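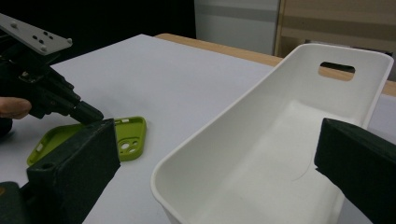

March 28, 2021

Long one today, so get a coffee first. Muchen Du and I spent the whole session on tidying, the chore everybody asks us about when they hear what we do (my aunt wants to know when it can come and do her kitchen table, bless her). The task is as plain as they come: pick a phone case up off the table, put it in the basket, let go, come away clean.

We logged 77 tries with the hand-held gripper before lunch and kept going afterward until we reached 158. I'd love to say a machine could take over from there, but I don't think we're close. Thin things lying flat are still the hard part. When a person does it, the thumb slides under the rim without any thought at all, and then I try to do the same thing with a gripper and find I've been nudging the case across the table for half a minute like a cat with a bottle cap.

What helped: coming down on the rim at a slant, and closing slowly. What didn't: coming straight down. Muchen thinks we should grab by the camera cutout when it's on the near side, and I'm half persuaded, though it feels like cheating, and not every case in the world will be lying open side up for us.

The basket is kinder. It's wide enough to forgive a sloppy release, and I only caught the wall 6 times, mostly when I got tired and came in low. Please come in high, everyone!

Lena Szewczyk stopped by from the Durkness bench and asked whether we'd trust it alone in a house yet. I said in a house with one phone case and one big basket, maybe by August. She laughed, but I meant it kindly.

Still to do: copy the logs over to Getus, try the same thing with 28 mixed items, and ask Dobson for softer pads. Muchen has the notes on closing speed.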